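The Long Wait for a Dark Street

Grurimar turned down its streetlights in October, and for the first week the town office got 113 calls about it. Most of the callers wanted to know if there had been a power failure. A few wanted the old lamps back. By the end of the month the calls had nearly stopped.

The town sits on a low ridge above the Umport road, with farms on one side and a gravel works on the other. It had 152 streetlights, most of them put up when electric power was cheap and the main street had two movie theaters. The lamps burned from dusk to dawn at full strength. They lit the sidewalks, and they also lit bedroom ceilings, the church roof and the bottom of every cloud that came over.

The change was a simple one. Each lamp got a new head with a flat lower face and a warmer bulb. After 11 at night the lights on the side streets drop to a low setting, and they come back up before the first bus. The main street stays as it was. The work was done by Cieślak, an electrical firm from two towns over, and took 14 days, not counting a stretch of bad wind when the bucket truck could not go up. 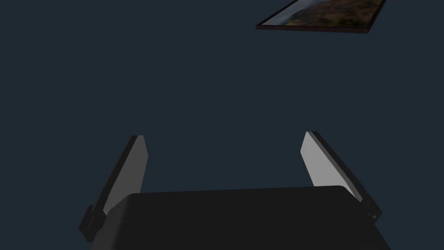
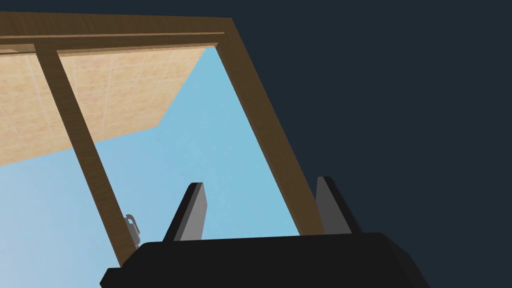
Money was the reason the plan passed. The town pays for its street lighting out of the same fund that fixes potholes, and the power bill had been eating into the paving. In the months after the switch, the bill for the side streets fell by 36 percent. Part of that will go back to paying for the new heads, and the rest has already been spent on the hill by the school.

The stars came as a bonus. On a clear night the Milky Way can now be made out from the ball field, faint but there, if you give your eyes enough time to adjust. People who grew up in Grurimar say they used to have to drive to the reservoir for that. The motel has started leaving the sign off after midnight.

There are still complaints. The corner by the feed store is too dim, and drivers coming down from the ridge have asked for a reflector on the curb. Some people on the east side say they feel less safe walking a dog late. The town has agreed to raise the low setting on three streets and look at it again after a winter.

Daltivero, the next town along the road, has asked for the figures. Its lamps are older and there are more of them, and its main street runs straight past a hospital, so the same plan would need changes. For now it is trying the new heads on one block behind the library.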